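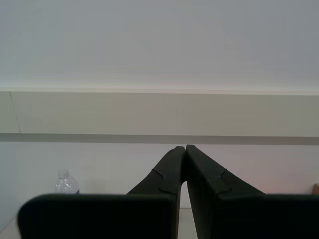 How Do Grown-Ups Shop for a Robot?

Hi again! My name is Ailsa Dow, and I have a job that most kids have never heard of. I help plan and buy robots for a workshop in Kadby. When I say that at schools, somebody always shouts "Can you buy me one?" (No. Sorry. I asked.)

Last time I wrote about how robots move. A bunch of you wrote back wanting to know what they cost and who decides, so let's talk about shopping!

First you need a job for it

Imagine your family goes to buy shoes. Are they for soccer? For rain? For a wedding? You can't pick until you know. Robots are the same way. Before I look at a single robot, I write down the job in one plain sentence. Ours was: "Pick up small parts and put them in the right tray." That sentence stayed taped to my desk for 10 weeks, and I read it every time somebody showed me a shiny machine that could do something else. One of them could wave. I really wanted the one that could wave.

The arm and the hand are sold separately

This part surprises people! When you buy a robot arm, it often comes with nothing on the end of it. It's like buying a flashlight and finding out the batteries are extra. You have to choose a "hand," and the word for that is a gripper.

Lots of grippers have just two fingers that squeeze together, like when you pinch a raisin. Try it now with your thumb and pointer finger. Pick up a pencil, then a penny lying flat on the table. The penny is way harder, right? Skinny fingertips are good for little things like that. Wide, soft ones are better for something like a peach. Some grippers don't have fingers at all and use suction, like a straw stuck to your lip.

So I ask: what are we picking up? How heavy is it? Will it squish?

Making a budget

A budget is a plan for your money before you spend it. If you get an allowance and you save part of it for a game, you've already made one.

Here's a little piece of my real list, the small stuff I put next to the arm:

Gripper: 946 dollars
Spare fingertips: 358 dollars

Yes, spare fingertips! They rub against things all day long and they wear down, just like the eraser on your pencil. The first year I did this job I forgot to put them on the list, and in March I had to go ask my boss, Jörg Lindemann, for more money. He was nice about it, but my face was very red.

There are other things to remember too. The robot needs a strong table that doesn't wobble. It needs a safe space around it so people don't get bumped. Somebody has to learn how to run it, and lessons cost money. And I always leave a bit of the budget empty on purpose, for the thing I forgot. There is always a thing I forgot.

Try before you buy

I never choose from the catalog alone. Catalog robots never drop anything! I bring a box of our own parts, including the annoying ones, and ask the seller to let the robot try them. I watch it 5 times with each part and make a check mark or an X. We looked at one gripper from a company called Wumbei and one from Clultent. The Wumbei one was cheaper, but it got four X's on our tiniest washer. So we went with Clultent, and I had to move some money around to pay for it.

Your turn

Pretend you have a robot arm at home. Write down one job for it, in one sentence. Now draw the hand it needs. Two fingers? Three? A scoop? Then make a list of everything else you'd have to buy, and ask a grown-up to guess the prices with you.

My nephew in Nisville designed one to take the crusts off sandwiches. He budgeted for the robot, the table and a lot of bread, and then he remembered he'd need a sponge.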